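Oil or varnish for a light brown wooden table?

slowbrush70
26/06/2022

Hello everybody. I have bought a second-hand wooden table from a shop in Mandstead and I would like to protect it before we use it for meals. The seller told me it was treated with Skollari oil, but he was not sure. I like the colour as it is now and I don't want it to become orange. Is oil enough, or must I take varnish? I already have sandpaper of grit 100, and I can wait one week, not more.

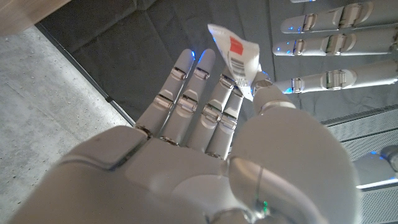

White hand from behind, fingers up

Thank you in advance, and sorry for my English.

perkden_shed

If the old finish is oil, I would stay with oil. Varnish does not hold well on an oily surface and later it can peel. First try on the underside: put a small spot, leave it overnight and look at the colour in the morning by the window. Every oil makes the wood a little darker - also the ones sold as clear.

Grit 100 is too rough for the last sanding. Finish with something finer, always along the grain, and wipe off the dust. Then two thin coats, and take away the extra with a cloth after each. The cloths must dry flat outside, they can catch fire by themselves when they are in a pile.

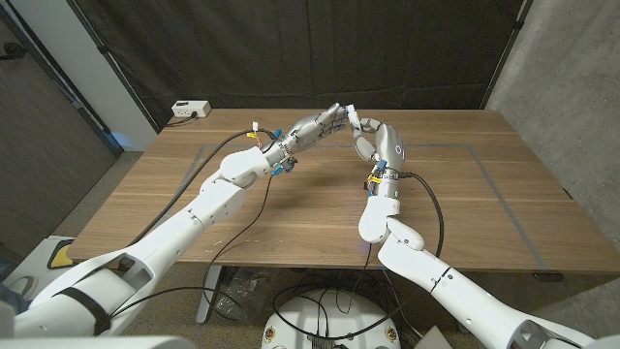 tsegaye_2485

I don't agree about the varnish. We have water-based matte varnish on our kitchen table for 7 years, with children, and the colour stayed pale. But we sanded down to bare wood first, it was a long job.

oldplane

just use oil, less work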